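How to get rid of moths in a wool cupboard (and what I wouldn't pay for)

Most advice on clothes moths is written by people selling something. I've had them twice, once in the flat at Pratholm and again after we moved to Bralside, and I've tried most of the products. Very little of it did much.

Before you start

Check you have the right insect. Clothes moths are small, straw-coloured and dislike light. If yours are fluttering round the kitchen lamp, they are probably food moths and you should be looking in the flour. The adults don't eat wool in any case. The grubs do, and the grubs are what you need to find.

Step 1. Empty the cupboard completely

Everything out, including the bag of odd gloves. Shake each piece outdoors and look along seams, under collars and inside cuffs. Grubs leave silky tubes and a gritty dust the same colour as the cloth.

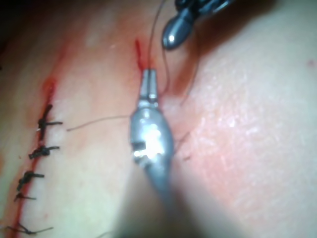
Anything badly eaten goes straight into a sealed bag and out of the house. I know people who keep a ruined jumper for years meaning to darn it. I was one of them, and it fed the second lot.

Step 2. Freeze or wash

Seal woollens in plastic bags with the air pressed out and leave them in a proper freezer at minus 18 for 2 weeks. You will read that three days is enough. It may be, in a very cold freezer with one thin scarf in it. Mine is neither very cold nor ever that empty. Things that can stand a hot wash can have that instead.

Step 3. Vacuum, then vacuum again

Use the crevice tool along skirting boards, under the cupboard and into every screw hole. Empty the vacuum outside. Repeat weekly until you've had a month with no new moths.

Step 4. Hang one sticky trap

Pheromone traps catch males only. They tell you whether you still have moths, and that is all I'd use them for. Wenche Myklebust bought 16 for a small house and still lost a coat.

What to skip

Cedar balls, mostly. Lavender smells nice. As for the plug-in sounders, I ran a Nomasville one from January until spring, next to a trap, and the trap kept filling.
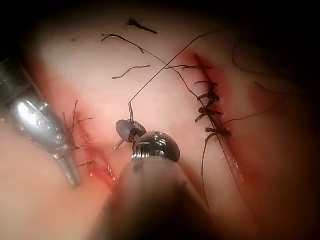 Two rows of dark stitches, with an instrument coming in from the left.

If the moths come back

Look for a source outside the cupboard: an old bird's nest in the loft, felt under a piano, the edge of a carpet beneath a heavy bed. If you do call a firm, ask what they will treat and what happens if it fails, and get both in writing.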